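# Who Wrote It Down? How Very Old Books Got to Us

Suppose your teacher whispers a message to one kid, who whispers it to the next, and so on down the line. By the time it reaches the last kid, "bring a pencil" has become "Brian is a pretzel." You probably know this game.

Holy books had a harder job. Many of the stories and songs in them were spoken and sung long before anyone wrote them. After that, every copy had to be made by hand, by a person with a sore wrist and bad light, for hundreds of years.

People who copied books for a living were called scribes. They were good at it – much better than you are at whispering – but they did get tired.
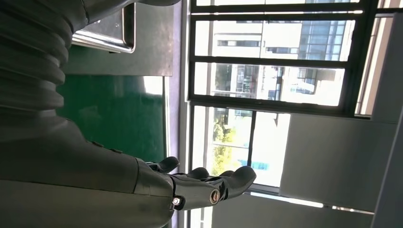

Tired scribes made the same slips you make when you copy from the board. They skipped a line if two lines ended with the same word. They wrote a word twice twice. Sometimes they heard a word read aloud and wrote down a different one that sounded just like it.

## Notes in the margin

Readers liked to scribble beside the text. If an old town had changed its name, someone might write the new name next to it to be helpful. Then along came the next scribe, who looked at the note and thought, "Oh dear, the last fellow forgot a bit," and tucked it into the sentence. A note like that is called a gloss.

## Try it yourself

Jirayu Sriwong teaches a Sunday class in Votcombe, and every May the class copies out one short psalm by hand. Each child copies from the child before, and the first page stays in a drawer until the end. Last time the psalm had 70 words when it went in and 46 of them came out the same. "The Lord is my shepherd" had picked up a leopard. The leopard was popular, and a few children asked to keep it.

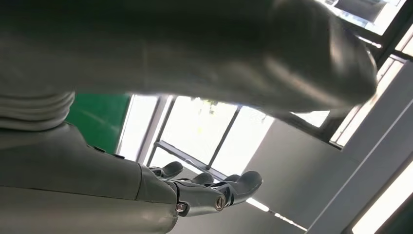 *A gray arm and hand, close up.*

## So how do we know what it said?

Scholars put the old copies side by side. If 4 copies say "shepherd" and one says "leopard," the leopard is in trouble.

It isn't only a matter of voting, though. If all four "shepherd" copies came from the same older book, they may really count as one. So scholars ask which copy is oldest, where it came from, and which mistake would be easy to make. Often the stranger, harder wording turns out to be the earlier one, as scribes liked to tidy up things that puzzled them. (Nobody has yet used this rule to defend the leopard.)

Most of the differences they find are tiny: a spelling here, a missing "and" there. A few are bigger, and good Bibles mention those at the bottom of the page in very small print. Go and look for one. Bring your glasses.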